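Tostix Desk Arm 908
Bench and desk automation for shared offices, order rooms and small packing teams
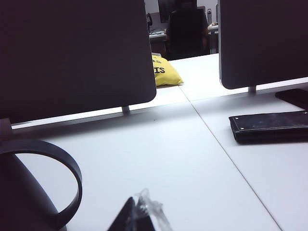

One reader of our spring mailing wrote back that the arm had changed her afternoon more than her morning. The morning orders were always manageable, she said, but by 3 p.m. she used to be getting up every few minutes to clear wrapping and sort returns, and now she gets through her calls in one sitting. She also asked whether the arm could be told to stay still during a phone call. It can. See Pause and quiet hours.

Overview

The Desk Arm 908 is a small robot arm that works on ordinary office furniture. It picks up light items, moves them to a marked spot and goes back to its rest position. Most customers use it for the small handling jobs that sit between computer work and packing: clearing used wrap, putting returned goods in a tray, setting out the next item to be checked.

The arm does not need a room of its own or a fence. It runs at low speed and stops on contact. It is meant for desks where people are also working, including desks with monitors, phones and personal things on them.

What is in the box

Arm with fixed base
Two-finger gripper with dark molded fingertips
Wrist camera, fitted and aligned
Desk clamp and screw plate
Power supply and cable
Stop button on a long lead
Pause key
Set of 8 marker tiles for setting out pick and drop areas
Printed setup guide

Trays and bins are sold separately.

How it works on a desk

The wrist camera looks at the desk before each move. The arm only reaches for items inside the area set out by the marker tiles. Anything outside the tiles is left alone. If something new turns up inside the area, the arm stops and shows a picture on the paired computer, and the person at the desk picks one of three answers: move it, leave it, or ask again later.

"Leave it" is remembered until the end of the day. Wallets, phones, keys and glasses are set to "leave it" at the factory. This can be changed, but we suggest you keep it.

Clear plastic is harder to see than card or paper. The software shipped since March handles crumpled film better than the first version did. Very thin film lying flat on a white top may still be missed on the first pass, and the arm will look again from a lower angle. If the desk is very bright, turn down the nearest lamp or use the gray mat.

What changes for the people at the desk

Buyers usually ask us about speed. The arm is slower than a person at nearly every single task. The time comes back because the person does not have to stop, stand up and start again.

Lirnilwood, a mail-order firm selling garden supplies, put in two arms last year. Its order desk has 11 people. No jobs were cut, and the firm told staff this before the arms arrived. What did change was the order of the day. Returns used to be left in a pile until late afternoon and done by whoever was free. They are now set out one at a time during the day, and the person on the returns desk checks each one between calls. Two people on the team said they missed the walk to the back table, so the firm moved the label printer there.

The Flustska office had a harder start. The arm was placed on a desk used by different people on different shifts, and each shift moved the marker tiles to suit itself. After a few weeks the tiles were fixed down with tape and a short note was put on the wall saying who may change the layout. We now ship the tiles with adhesive backs.

Some points to settle with staff before the first day:

Who can change the pick area
Where personal items go
When the arm is paused
Who empties the bin
Who sees the camera pictures

On the last point, the standard setting keeps pictures on the paired computer for the current shift only. They are not sent to us. The camera looks down at the desk for most of each cycle but will take in part of the room when the wrist is raised, and people sitting nearby should be told so. A mask can be set in the software to block out anything above desk height.

Pause and quiet hours

Pressing the pause key once stops the arm where it is. Pressing it twice sends the arm to rest. Quiet hours can be set for each day of the week. The arm finishes the item it is holding and then stays down until the period ends.

Desk requirements

A flat, steady top. Where two tabletop panels meet, fit the base fully on one panel and check that the seam is level. A raised edge can catch the fingertips when they slide in low.

Light or dark surfaces are both fine. Specks and scuffs do not need to be cleaned off before setup.

Keep cables, straps and monitor feet outside the tiles where possible. If a monitor stand has to be inside the working area, mark it as a fixed object during setup and the arm will go around it.

Care

Wipe the fingertips weekly with a dry cloth. Film and tape residue build up on the inner faces and make the grip less even. Replacement fingertips come in pairs. Check the clamp after the first week and again each month.

Options

Gray desk mat
Shallow tray, single or double
Wrap bin with lid
Longer stop button lead
Second set of marker tiles

Ordering and delivery

Delivery takes some 13 working days. Setup can be done by the customer with the printed guide, or booked through our partner Kazlauskienė, which also runs the half-day staff session. We recommend holding the session at the desk where the arm will be used, with the people who sit there.

Trial units are available for offices that want to test the arm before buying. Tell us the desk size, the kind of items and how many people share the space when you write.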